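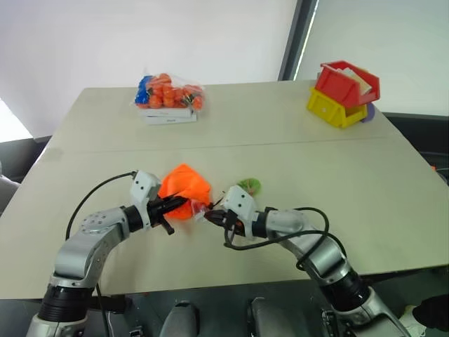

Une collègue de l'équipe du matin m'a demandé mardi si je comptais encore écrire que tout se passait bien, vu que sur les plannings de Hamby il manque désormais un créneau d'ensachage sur deux. La remarque est juste. Mon dernier billet était trop gentil, je reprends donc depuis le début.

Je travaille au conditionnement chez Hamby depuis assez longtemps pour avoir connu l'ancien atelier, celui avec les néons qui grésillaient. Nous préparons des petits lots : on prend un article, on le met en sachet, on ferme, on range dans le bac de la bonne couleur. Une bonne journée, à la main, c'était 545 sachets par personne. Au printemps, la direction a signé avec Sezer pour deux postes à deux bras. Le logiciel s'appelle Skultine, et tout le monde dit « la Skultine » pour parler de l'ensemble, bras compris.

Les deux bras travaillent face à face au-dessus de la table, une pince tient, l'autre attrape. Sur les pièces rigides, rien à dire, ça tourne. Avec tout ce qui est souple ou emballé dans du plastique transparent, c'est plus lent. Un film qui brille, un tissu qui se met en boule, et le geste recommence. À la main on ne réfléchit pas à ces choses-là, les doigts corrigent tout seuls. On a vu arriver une liste d'articles « difficiles » au mur du local de pause, et cette liste comptait 48 références en juin. Elle a diminué depuis, mais je n'ai pas le dernier chiffre.

Ce qui change pour nous, maintenant.

D'abord les postes. Il n'y a pas eu de licenciement, je le précise parce qu'on me l'a demandé en commentaire. Il y a eu deux contrats non renouvelés, et des heures déplacées vers la réception et le contrôle. Sur le papier l'effectif est presque le même. Dans les faits, les gens qui faisaient de l'ensachage quatre jours par semaine en font deux, et le reste du temps ils portent des cartons. Pour certains dos, ce n'est pas un progrès.

Ensuite le rythme. Avant, on se réglait les uns sur les autres. Quand quelqu'un fatiguait, on ralentissait un peu la table et personne n'en parlait. Avec la Skultine, l'objectif est affiché : 300 pièces par poste et par demi-journée. Le bras ne se plaint pas, mais il s'arrête, et quand il s'arrête c'est à nous d'y aller. On remet l'article à plat, on valide à l'écran, on recule. Les jours avec beaucoup de sachets souples, je passe ma matinée à faire des allers-retours de trois mètres. Je n'appelle pas ça de la surveillance, même si c'est le mot de la fiche de poste.

Il y a aussi du mieux. Mes poignets me font moins mal, et je ne suis pas la seule. La soudeuse de sachets, celle qui nous brûlait le bout des doigts, est sortie de l'atelier. La formation de Sezer était correcte — deux jours, payés, sur le temps de travail — et j'ai appris à reprendre une séquence sans appeler le support. J'aime bien cette partie, je dois le dire. Mais elle n'a rien changé à ma ligne sur la fiche de paie. On en a parlé en réunion en septembre. On nous a répondu que la classification serait revue « à l'issue de la phase pilote », sans date.

C'est surtout là-dessus que je voudrais qu'on avance. Si on nous demande de relancer des machines, de noter les défauts et d'expliquer au technicien pourquoi une référence ne passe pas, c'est un autre métier que l'ensachage, et il faut l'écrire quelque part. Chez Nullside, de l'autre côté de la zone, ils ont obtenu une prime de poste au bout de quelques mois. Je ne connais pas le montant. Si quelqu'un de là-bas me lit, je veux bien le détail, même en message privé.

Pour la collègue : oui, le créneau du jeudi après-midi saute aussi à partir de novembre. Je l'ai vu hier sur le planning provisoire. La prochaine réunion est à 14 h, dans la petite salle, et on peut y venir sans être élu.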